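Subject: Re: [teleop-talk] folding by hand vs. folding by joystick
From: Serpil Uysal
To: teleop-talk list

Hi all,

Iqra Rizvi wrote:

> We've been recording garment demos over the remote link at Vutitz for
> most of the winter and I'm close to giving up on it. Towels are fine.
> Anything with sleeves is miserable. The operator can't tell when
> she has two layers between the fingers instead of one, so she pinches,
> lifts, looks, puts it down and pinches again, and all of that goes into
> the recording. Has anyone here gone over to hand-held grippers for
> clothes? Is it worth the trouble of starting over? And how do you deal
> with two people's habits ending up in the same set?
>
> Iqra

Iqra, I could have written your first paragraph myself last year, pinch-lift-look and all! We did remote control for a whole season at Suvadholm before we switched, so let me tell you what changed for us and what didn't, and you can take whatever is useful.

The short answer is yes, for clothes I would start over. I know that's not what you want to hear with a winter's worth of recordings on the disk. But the difference in how it feels is huge. With the grippers in your own hands you get the tug of the cloth back through your wrists. You know when you've caught the lining along with the front. You know when a sleeve is about to drag the collar off with it. Over our old link all I had was a picture that came a beat late, and I drove the arms like somebody parking a trailer.

Canan Tokgöz kept a notebook when we changed over (she keeps a notebook for everything, bless her) and from it I can tell you that a plain shirt fold took me 24 minutes by remote control on my first morning, counting all the restarts. I never got it under 9, and that was after weeks. By hand it's a couple of minutes and most of that is me being fussy about the collar.

Shirts and towels were our comfort zone, though. What we're on now is coats, which are a different animal. They have weight, they have buttons that catch, and black wool on camera is just a dark lump unless your light is good.

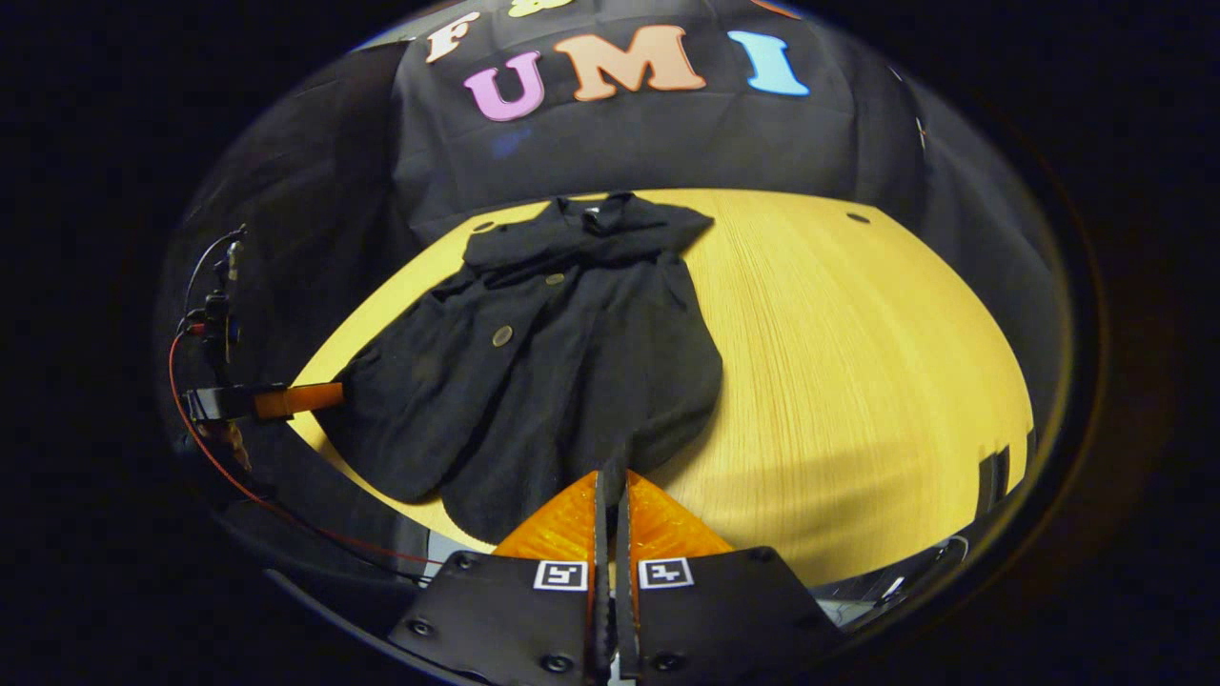 4 min read

I have done a lot of coats on that table. A few things I'd pass on.

Start messy, but decide beforehand how messy. At first I smoothed everything nicely before I began, out of pure habit from home, and Aslı Çetinkaya had to tell me (twice) that I was doing half the task before the recording started. Now we leave the hem bunched and the collar a bit rumpled and let the demonstration include sorting that out. If you only ever show it a flat coat, a flat coat is all it will know what to do with.

Slow down at the grasp and nowhere else. I used to creep through the whole fold because I thought slow meant clean, and the policy we trained learned to creep, too. It would hover over a cuff as if it were afraid of it. These days I move at an ordinary speed, ease off just before the fingers close, and go again. You'll feel silly the first day. Your forearms will also hate you, by the way — the grippers aren't heavy but you're holding them out in front of you, and a coat pulls back.

Keep both grippers where their cameras can see something useful. This was the hardest one for me. With the remote arms I'd park the idle one out of the way, and I carried that over. By hand I'd let my left drift down to my side while the right did the work, and then the left's recording was a lovely long look at my knee. Now the resting hand stays near the cloth with a fingertip at the edge. It helps hold things still as well, so it's no hardship.

On your question about two people's habits, I don't have a tidy answer. Gülizar Tekin folds sleeves first and I fold the body first, and when we pooled everything the arms would begin a sleeve, change their mind and go for the hem. It was painful to watch. We ended up agreeing on one order (hers, I lost) and writing it on a card next to the table. Our first round was 640 demonstrations and we threw out most of my half. I sulked for a day. The pinching style can differ, the speed can differ a little, but the order of the folds has to match or you're teaching it to dither.

I wouldn't bin the remote setup completely, though. We still use it for corrections. When the trained arms get stuck in the middle of a fold, somebody takes over by remote, nudges them out of trouble and hands it back, and those little rescues have been worth more to us than I expected. There were 22 of them in the last batch, nearly all at the collar. So your towels and your link time haven't gone to waste, if that's any comfort.

A question back to you and anyone else who's reading. What are you doing about buttons? The soft fingers slide right over ours most of the time, but now and then one hooks under a button and the whole front comes along for the ride. I can feel it happening and let go. The robot of course can't, and I don't know how to show "let go" in a way it picks up from pictures alone. The Kurup people mentioned at the Clernodcombe meetup in February that they do some takes where they snag it on purpose and then recover. Did anybody write that down? I was in line for coffee and only caught the end.

Iqra, if you want, I can send you the card with the fold order and a copy of Canan's notes. They're in her handwriting, so good luck!

Serpil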